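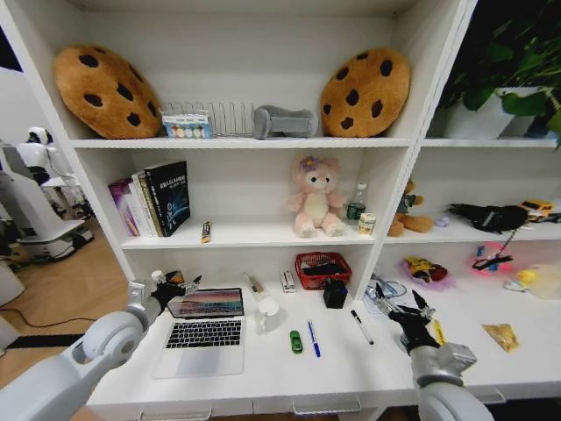 Plullcombe library reopens its family room with open shelving

The family room at Plullcombe Library is back in use after a refit that replaced its lidded toy chests with white open shelving. The room closed in September, when the old chests were withdrawn over worn hinges, and the contents were held in the basement store while the floor was relevelled.

The units were supplied by Teladia and fixed to the rear wall at two points per upright. Total cost, including fixings and labour, was £3000, of which £1719 went on the shelving itself and £572 on the floor. The balance covered paint, signage and a replacement radiator cover.

Mingxuan Pan, who manages children's stock for the branch, drew up the layout. Books and toys now share the same shelves. Under the old arrangement the books were kept in the corridor and were seldom brought back to it. On the middle shelf a row of upright books, a purple cover at its left end, shares the space with a pink teddy bear that has a purple flower on its head. A brown plush toy in a green vest has the section to the right, with a yellow toy vehicle at the far end.

Two round cushions in the form of chocolate chip cookies are stored on the top shelf, one at each side of a silver wire rack. They are floor seating for story sessions and are to be taken down by staff only. The leafy plant in the white planter also stays at the upper level.

"The test is whether a parent can put a thing back without asking where it lives," Pan said. "With the chests, everything went in the same hole and the small parts went to the bottom."

Each shelf is to be cleared and wiped once a week. Plush items will be washed monthly at 40 degrees in a mesh bag and returned when fully dry. Anything with a loose eye, button or seam is to be handed in at the desk and will be repaired or withdrawn. Personal items and drinks found on the shelves at closing time will be moved to the lost property drawer, where they are kept for 27 days — food and open drinks are thrown away the same evening.

The load limit is marked on the inside of each upright. Visitors are asked not to let children climb on the lower shelves, which are fixed but not rated for standing.

The room is open from 9.30 am until 5 pm. Story sessions start at 10.15 am and no booking is needed. Offers of second-hand toys should be made at the desk first — the branch can't accept bags left at the door. A list of what is wanted, mainly board books and wheeled toys for the under-threes, is pinned up beside the entrance.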